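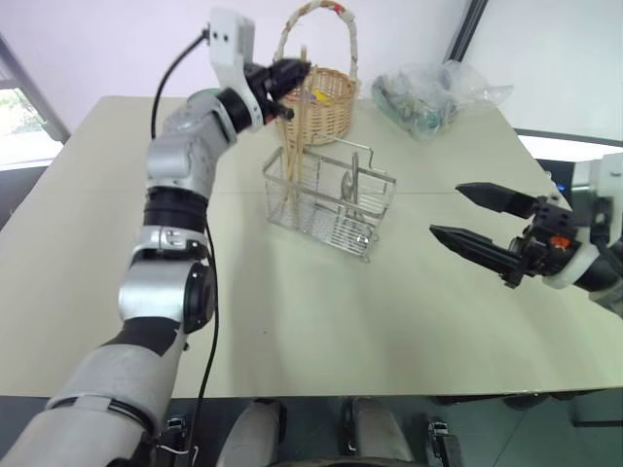
Do chopsticks go in the cutlery caddy tips up or tips down?
Tips up, once they're fully dry. The thin ends get the air and the thick ends take the weight.

Chopsticks, caddies and the corner of the table
Kitchen Corner > Storage and Tidying

rhonda_c
Starting a new thread as the old one wandered off into bread bins! I've finally got a wire caddy for the table, the stainless sort with a handle over the top, and I love it far more than anyone should love a cutlery holder. Chopsticks in one compartment, spoons in the other, and the whole lot carries out to the garden in one hand. The only thing I'm stuck on is which way up the chopsticks go. My sister in Grestdale says tips down, always, and she was very firm.

Larasati P
Tips up here too, and I've done it that way for years. If they stand on their tips the fine ends sit in whatever drips to the bottom and go grey. Plain wood especially. Mine are the cheap unvarnished kind and they last well as long as they never go away damp.

khairul_lubis
Going to disagree, sorry! Tips down in my house. People reach in and grab the top, and I don't want fingers all over the end that goes in my mouth. Put a folded cloth in the bottom and change it when you wash up. Sorted.

Larasati P
Fair point about fingers, but a damp cloth under bare wood? I'd be finding spots in April.

khairul_lubis
It's a dry cloth, Larasati :) I change it!

Cleiton V
Can I put in a word for the wicker basket with the tall arched handle? We've got one at the back of the table behind the caddy and it catches everything that won't stand up: napkins, lemons, the bottle opener. Bought at the market in Herirville and still going strong after 19 years. The two look lovely together as well, shiny in front and straw colour behind.

Reshma_S
Oh yes, wicker and wire is a great pairing. Do brush the basket out now and then though, crumbs get into the weave and stay there.

On the sticks, whichever way up you store them, look at them one at a time before they go back. Hold each one upright against a plain pale background and you'll spot a bend or a rough patch straight away. I did all of ours last week, 20 pairs, and threw out a few splintery ones. 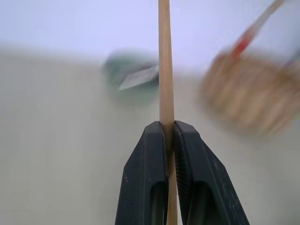 One stick, held upright

rhonda_c
Love that, doing mine tonight. Is there any point in sanding the rough ones?

Reshma_S
A quick rub with very fine paper, then a wipe and a good dry. If it still catches on your lip, out it goes (or into the garden as a seedling stake, mine are all holding up peas).

Cleiton V
Peas! Brilliant. I've got a drawer full of odd ones, 18 at the last look and not a matching pair among them.

khairul_lubis
Still tips down. But I'll try the checking.

rhonda_c
I'm going tips up for a month and I'll tell my sister at 3 o'clock on Mum's birthday, when she can't shout. Will report back!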